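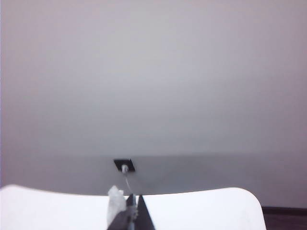 Home | Columns | Archive | Write to us

Leave the Wall Alone

For about as long as I have rented or owned a place to live, somebody has been telling me to put something on the walls. I would like to make the case for gray paint and nothing else, at least in one room of the house.

When we moved to the second floor on Ojeda Street, the back room was the last to get done. It had three kinds of wallpaper, one over the other, and under those a plaster that came off in plates. Gopinath Achari did the repair. He charged us 700 for the walls and ceiling, and when he was finished he asked what we planned to hang, so he could tell us where the plaster would hold a nail. I said I didn't know yet. That was three years ago and the walls are still bare.

Visitors take it as a sign that we haven't finished. My sister brought a framed map. A neighbor offered a mirror. The Brekitz catalog, which still arrives every November addressed to the people before us, has pages of what it calls gallery walls, with frames hung so close together that you could not dust between them. I counted the frames on one spread last year, when I was already thinking about this column, and there were 56. I can't picture sitting across from that and reading a book.

A plain wall gives you the light. Gray paint is different at eight in the morning and at four in the afternoon, and on some days it looks nearly lilac near the edges. You stop seeing that once there are pictures up, because the pictures are what you look at. I do like pictures. Ours are in the hall and the kitchen, where people are standing or passing through and want something to look at for a minute.

The usual complaint is that a bare room feels like an office. I think what makes a room feel like an office is bad lighting and a hard chair. Silvia Malý, who taught the evening course in interiors I took at the Clunora center, used to have us empty a room on paper and put things back one at a time until we would miss nothing. Most of the class stopped well before they got to the walls. She didn't comment on that, but she kept the drawings.

There is also the matter of cables. On a busy wall a cord gets lost, and people let them multiply. With nothing else there, even one thin pale cable hanging from a small black plate is plain to see. Some would call that a drawback. I find it keeps me in check, and I now think twice before plugging in another thing. If a cord has to show, let it be one, and let it hang. The plastic channels they sell to hide cords are uglier than the cords, and they take the paint with them when they come off.

I don't think every room should be like this. A child's room should have whatever the child wants taped up. But most homes have at least one room where people go to rest, and that room can do without a map or a mirror. The paint we used was Muner, in the second-lightest gray, two coats with a roller. It scuffs a little at chair height and touches up well if you keep some in a jar.

My sister's map is behind the wardrobe. She has asked for it back, and I will bring it over on Monday.

Contact the editor | © The authors | Back to top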